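**Hodow handwheel fault** – also "the Hodow drop" in maintainer notes. A grasp failure in the two-arm handwheel handling task of the Kakier simulation package. Affects release 6 and earlier. Article last revised August 29, 2026.

## Overview

The Hodow task asks a pair of simulated arms to pick up a handwheel, hold it, and put it back down in a tray. Simple on paper. In the fault, the controller reports a firm grip when contact on one side has been lost, and the second arm gets told to let go too early. Wheel falls, or swings into the tray rim. No real hardware was involved in the first reports, but the same controller was due to be loaded on physical arms at Golestani, so it was handled as a safety matter from the start. 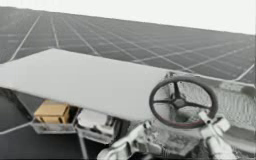 Kakier scenes are kept plain on purpose. Gridded floor, pale sky, a few props, nothing that would slow the physics down. The cardboard box under the white panel is a collision prop and takes no part in the task, though early reports blamed it anyway. Removing it made no diference to the drop rate.

## Cause

Two separate problems, found in this order:

- **Stale contact flag.** The grip flag was set on first touch and cleared only on a commanded release. A finger that slid off the rim still counted as holding.
- **Handover timer.** The second hand was released after a fixed wait of 80 control steps, with no check on load.

Either one alone was mostly harmless. Together they gave a hand that believed it was holding and a partner that had already opened. Hub grasps hid the fault for a long time – the hub gives the fingers something to close around, and a slide there rarely ends in a fall. Rim grasps were where it showed up. 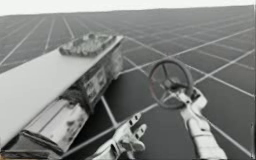
A batch of 1,000 runs at Grernwood reproduced the fault in 80 of them, all with the stock controller settings. Raising the friction value on the rim lowered the count but also covered up the flag problem, and that workaround was later pulled from the docs.

## Effects

In simulation: dropped wheel, failed run, sometimes a finger pushed through the tray mesh by the solver. On real arms the concern was differant. A falling wheel can hit a hand or foot, and an arm that thinks it's loaded applies extra lift once the load is gone. Quick upward jerk. Golestani put its hardware trials on hold until the fix was in.

A quieter form of the fault also exists. Wheel stays put, fingers close on nothing, log says success. These runs went into score tables as passes and had to be rechecked by hand. 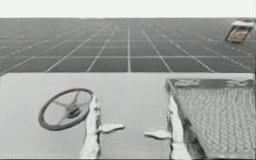
*Handwheel on the tabletop, gripper fingers apart, mesh tray at right.*

## Fix

Release 8 clears the contact flag whenever measured force drops below a set floor, and ties the handover to load in place of the timer. If both hands report low load at once, the arms freeze and the run is marked as a fault. Users on older releases are told to:

1. turn off automatic handover
2. log force on both hands, every step
3. throw out any pass that has no force trace 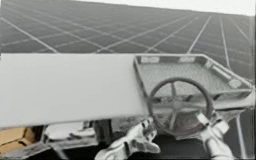
The freeze rule has its critics. Some users say stopping both arms mid-lift is no safer than a slow lowering move, mainly with a heavy wheel. A lowering mode was proposed, not merged as of this revision.

## See also

- False grasp reports
- Two-arm handover
- Kakier release notes, 6 to 8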